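Zerix Case Calendar

Case and hearing tracking for criminal defense offices
Made by Stakesance
Page updated October 21, 2024

Zerix is a calendar and file tracker for lawyers who handle criminal cases. It keeps every pending charge, hearing date, bond condition and filing deadline for a client on one page. It is sold to private defense offices, public defender offices and court-appointed attorneys who work alone.

Most office calendars are built around a matter, with one client and one set of dates. Criminal work often doesn't fit that. A client may have a felony in one county, a misdemeanor in the next and a probation violation pending in city court, each with its own judge and its own case number. When one of those cases is dismissed or folded into another, the dates attached to it have to come off the calendar without disturbing the rest. Zerix stores the charge as its own record and hangs the dates from it. 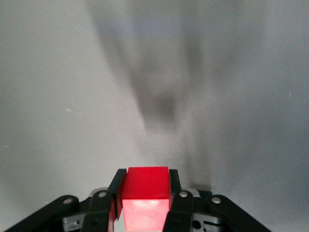 Charges and counts

Each charge has a line with the statute number, the class of offense, the filing date and the current status. Status can be set to pending, amended, dismissed, refiled, pled or tried. A charge that has been dismissed stays in the client's history and drops off the active list. If the prosecutor files it again, you reopen the old line and the earlier notes come back with it.

Counts can be grouped under one case number or moved to another when cases are joined or severed. The change is logged with the name of the person who made it and the date. You can print the log.

Hearings

A hearing is entered once and shows up on the client page, the attorney's calendar and the courtroom list. If the court continues it, enter the new date and the old one is kept underneath with the reason. Offices that track speedy trial time can mark which side asked for the continuance. Zerix adds up the days for each side and shows the two totals next to the case number. It does not decide whether a given day counts under your state's rule. The attorney sets that.

Bond and release conditions

Conditions are listed separately from the charges. You can record travel limits, no-contact orders, monitoring, surrender of firearms or a passport, and check-in dates. Where two cases carry different conditions, both sets are shown with the case they belong to. A reminder can be sent to the client by text message before each check-in. Clients can reply to confirm, and the reply is saved to the file.

Discovery log

The log records what has been asked for, what has come in and what is still missing. Entries can be typed in or loaded from a spreadsheet. Each item gets a source, a date received, a page or minute range, and a field for who has reviewed it. Lab reports, body camera video, phone records and interview transcripts have their own categories, and you can add others.

Zerix does not store the video itself. It stores the location of the video on your own server or drive and opens it from there. Documents up to 200 pages can be attached directly to an entry. Longer ones should be split or linked.

Witness list

Names, contact details, subpoena dates and service status. Witnesses may be attached to more than one case. A witness marked as represented shows the lawyer's name in place of the phone number, so that staff do not call by mistake.

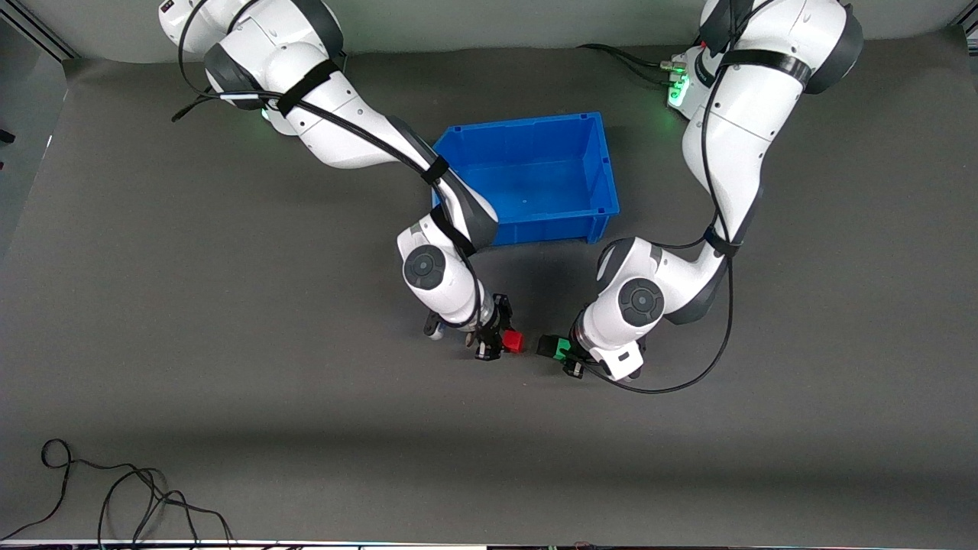
Conflict check

Before opening a new file, the office can search all current and past clients, co-defendants, complaining witnesses and victims. Close spellings and former names are included in the results. The search can be saved as a dated record, whether or not it found anything. In offices with separate conflict units, each unit sees only that a match exists and who to ask about it.

Reports

Standard reports are the weekly court list, cases by attorney, cases by judge, clients in custody, charges with no next date, and closed files for the year. The report of charges with no next date is the one most offices run first after moving their data over. Custom reports can be built from any field. They export to a spreadsheet or a plain text file.

Editions

Solo: one attorney and one assistant, up to 200 open files.
Office: up to 40 users, up to 1,000 open files, conflict check and custom reports included.
County: for public defender offices above those limits. Includes conflict units and a training day at your office.

Closed files do not count toward the limit in any edition. Prices are given by quote and are fixed for the length of the contract. Contracts run for one year. Solo users may pay by the month.

What you need

A computer with a current web browser. There is nothing to install. The courtroom list also works on a phone, and a copy of the day's list is kept on the phone for buildings with poor reception. Notes entered while offline are sent the next time the phone connects.

Text reminders need a phone number assigned to your office. We can set one up, or you can move one you already have.

Moving from another system

Send us an export from your old calendar and we will return a test copy of your files in Zerix for you to look over. The usual trouble is with case numbers typed in several different ways. We clean up spacing and dashes, but we will not merge two files unless you tell us to. Paper-only offices can start with open cases and add closed ones later, or leave them out.

The Prerholm public defender office moved its open files over in April. Its staff kept the old calendar running beside the new one for 3 weeks and compared the court lists each morning before shutting the old one down. We now suggest the same overlap to other offices.

Security and access

Files are encrypted in storage and in transit. Every login asks for a second code. An administrator can close a user's account at any time, and the files assigned to that user stay with the office. Stakesance staff cannot open a client file without written permission from the attorney in charge of it. If we receive a subpoena or warrant for your data, we notify you before responding unless a court orders us not to.

When a contract ends you get a full export, including the logs. Our copy is deleted after 40 days.

Not included

Zerix has no billing module and does not file documents with any court. It does not pull dates from court websites. Some courts publish a calendar file that can be loaded by hand, and the help pages explain how to do it.

Support and orders

Phone and email support is included in every edition. Training for new offices is handled by Lilla Dudás at our Stockdale office, who can also answer questions about conflict units and data moves. To ask for a quote, send us the number of attorneys, the number of open files and the name of your present calendar system.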